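로봇 조작 실습 강의 노트
4주차: 그리퍼를 비교한다는 것 (천은 왜 우리를 싫어하는가)

지난주까지 여러분은 나무 블록을 집었습니다. 블록은 착합니다. 어제도 육면체였고 내일도 육면체입니다. 이번 주부터는 옷을 집습니다. 교재에는 "변형 가능한 물체"라고 점잖게 적혀 있는데, 실습실에서는 보통 다른 이름으로 부르고 여기에 옮기지는 않겠습니다.

비교할 것은 두 가지입니다. 손가락 끝 부품(Plamden 패드와 Kundotine 패드), 그리고 카메라 위치(머리 쪽과 손목 쪽).

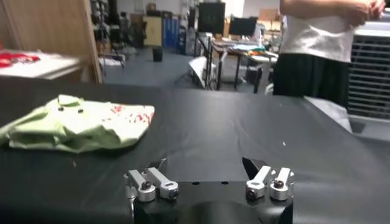
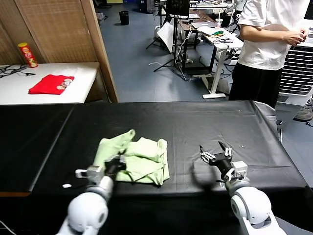
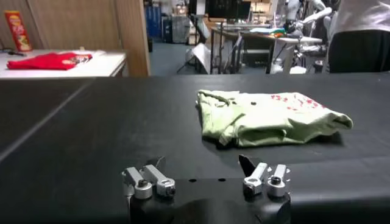 세 장 모두 검은 작업대와 연두색 천. 카메라 위치에 따라 무엇이 보이고 무엇이 안 보이는지 각자 적어 올 것.

Kiran Awasthi는 작년 이 수업의 게시판에 이런 글을 남겼습니다. 손목 카메라만 있으면 된다고 우기다가 2주를 버렸다, 손가락이 천에 가까워질수록 화면에는 천밖에 없고 그 천이 옷의 어느 부분인지는 로봇도 모르고 나도 몰랐다, 결국 머리 쪽 카메라를 다시 켰더니 이번에는 팔이 천을 가렸다. 글은 거기서 끝납니다. 답글은 달리지 않았습니다.

1. 손목 카메라와 머리 카메라

손목 카메라의 장점은 손가락과 물체의 상대 위치가 바로 나온다는 점입니다. 카메라가 손을 따라다니므로 손가락 뿌리는 화면에서 늘 같은 자리에 있습니다. 보정이 조금 틀어져도 마지막 접근 단계에서 만회할 수 있습니다. 단점은 Kiran의 글에 다 있습니다.

머리 카메라는 두 팔과 작업대를 한꺼번에 봅니다. 왼손이 천을 잡는 동안 오른손이 어디서 놀고 있는지 알 수 있습니다. 대신 접촉 순간에 가장 궁금한 곳, 즉 손가락 끝과 천 사이가 손에 가려지기 쉽습니다. 팔의 그림자도 문제입니다. 검은 바탕에 떨어진 그림자는 사람 눈에는 별것 아니지만, 밝기 임계값으로 영역을 나누는 여러분의 코드에는 별것입니다. 2조는 지난 학기에 그림자를 집으러 갔습니다. 꽤 정확하게 갔습니다.

그래서 둘 다 씁니다. 기본 순서는 다음과 같습니다.

접근 전: 머리 카메라로 천의 윤곽과 주름 방향을 잡는다.
접근 중: 손목 카메라로 넘긴다. 넘기는 높이는 조별로 정하고 기록한다.
접촉 후: 머리 카메라로 돌아온다. 천이 들렸는지는 높이 변화로 판단한다. 그리퍼가 닫혔다는 신호는 그리퍼가 닫혔다는 뜻일 뿐입니다.

2. 손가락 패드

Plamden 패드는 단단하고 끝이 얇습니다. 접힌 천의 가장자리 밑으로 들어가는 데 유리하고, 한 겹만 집으라고 하면 그나마 말을 듣습니다. 잡은 뒤에는 잘 미끄러집니다.

Kundotine 패드는 무릅니다. 한번 잡으면 놓지 않습니다. 놓으라고 해도 놓지 않습니다. 손가락을 다 벌렸는데 소매가 그대로 매달려 있는 모습을 여러분은 이번 주에 보게 될 것이고, 그것도 실패로 기록해야 합니다. "거의 놓았음"이라는 칸은 없습니다. 작년에 누가 만들어 넣었기에 제가 지웠습니다.

패드를 바꾼 뒤에는 손가락 링크의 육각 볼트를 확인하십시오. 덜 조인 볼트는 시험 중간쯤 천천히 풀리면서 아주 그럴듯한 성능 저하 곡선을 만듭니다. Tanner Sawatzky가 그 곡선으로 보고서 한 절을 썼습니다. 잘 쓴 절이었습니다.

3. 시험 절차

조마다 패드 하나에 100회, 합쳐서 200회를 집습니다. 많아 보이지만 한 번이 짧습니다. 긴 것은 그 사이에 옷을 다시 구기는 시간입니다.

초기 상태는 두 종류입니다.
가. 구긴 상태. 옷을 한 손으로 쥐고 작업대 위 무릎 높이가 아니라 팔꿈치 높이에서 떨어뜨린다. 모양이 마음에 안 들어도 손대지 않는다.
나. 느슨하게 접은 상태. 대강 네모꼴이면 된다. 백화점처럼 접지 말 것.

작년에 Darcy Girard와 Wayne Fehr가 같은 옷, 같은 패드, 같은 코드로 시험했는데 결과가 크게 달랐습니다. 한참 로그를 뒤진 끝에 Wayne 쪽이 옷을 너무 예쁘게 놓는다는 것을 알았습니다. 그 뒤로 옷을 놓는 사람과 시작 버튼을 누르는 사람을 따로 둡니다. 옷을 놓는 사람은 지금 어느 패드가 달려 있는지 몰라야 합니다. 물론 고개만 돌리면 보입니다. 돌리지 마십시오.

팔이 움직이는 동안에는 작업대 위로 손을 뻗지 않습니다. 옷이 떨어질 것 같아도 뻗지 않습니다. 옷은 떨어져도 됩니다.

4. 기록 항목

조 번호, 패드, 초기 상태, 사용한 팔, 카메라 전환 높이, 잡은 겹 수, 들어 올림 여부, 놓음 여부, 비고.

겹 수는 눈으로 세고, 확신이 없으면 "불명"이라고 씁니다. 불명이 많은 표는 믿을 만한 표입니다. 불명이 하나도 없는 표를 내면 제가 실습실로 내려갑니다.

비고란에는 조명을 바꿨거나 검은 깔개를 다시 폈을 때 꼭 적으십시오. 깔개의 주름은 손목 카메라에서 천의 가장자리와 놀랄 만큼 비슷하게 잡힙니다. 깔개를 집어 올린 경우도 시도 횟수에 들어갑니다. 성공은 아닙니다.

5. 제어기 설정

Gramik 제어기의 기본 파지력은 블록용입니다. 천에는 과합니다. 설정값 2000에서 시작해 내려가되, 한 번에 하나만 바꿉니다. 패드와 파지력을 같이 바꾸고 "전반적으로 개선됨"이라고 쓴 보고서는 읽지 않고 돌려드립니다.

Palomino 스크립트는 손가락 닫힘 위치를 로그에 남깁니다. 얇은 천 한 겹과 빈손은 이 값으로 거의 구별되지 않습니다. 해 보고 싶으면 해 보십시오. 매년 한 조는 해 봅니다.

6. 다음 시간까지

원시 로그와 기록표를 조별 폴더에 올립니다. 성공률은 초기 상태별로 따로 냅니다. 합쳐서 한 숫자로 내면 다시 나누라고 할 것입니다.
실패 사례를 두 개 골라 어느 카메라에서 먼저 알 수 있었는지 한 단락씩 씁니다.
패드는 쓰고 나서 보풀을 떼어 상자에 넣습니다. 상자 열쇠는 Mélanie Wong에게 있습니다. 오후 여섯 시 이후에는 없습니다.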